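3.2 Bag use in the home

The survey form was sent to 3000 households in Gedholm in June, and 2649 were returned complete. Each household was asked how many plastic carrier bags it kept, where it kept them, and how many times a bag was used before it was thrown out. The questions followed the earlier form by Siqueira and Camargo, with one item on bag color added after the pilot.

Thin bags were thrown out sooner than thick ones. Many people wrote that they could not tell if a thin bag was clean inside, so they used it for trash. Translucent bags (Figure 2) were an exception and were often kept for food or small items.

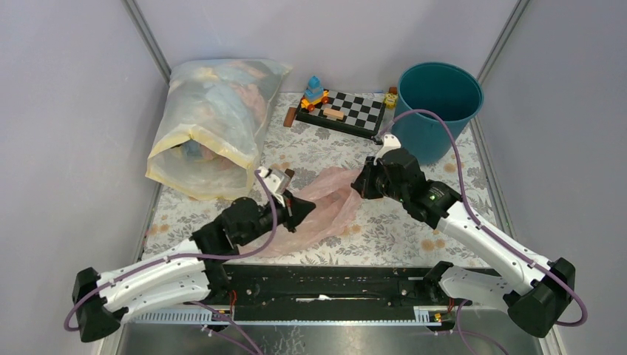
3.3 Bag use in shops

Shop owners were interviewed by Fakir and Sampaio in 23 stores. Most owners bought bags by the case and chose them by price. Color was picked by the supplier in all but four stores. Two owners had tried a small charge per bag and dropped it when customers complained. We did not ask for sales records, so the effect of the charge on the number of bags handed out is not known. Answers from market stalls were left out of the totals and are given in the appendix.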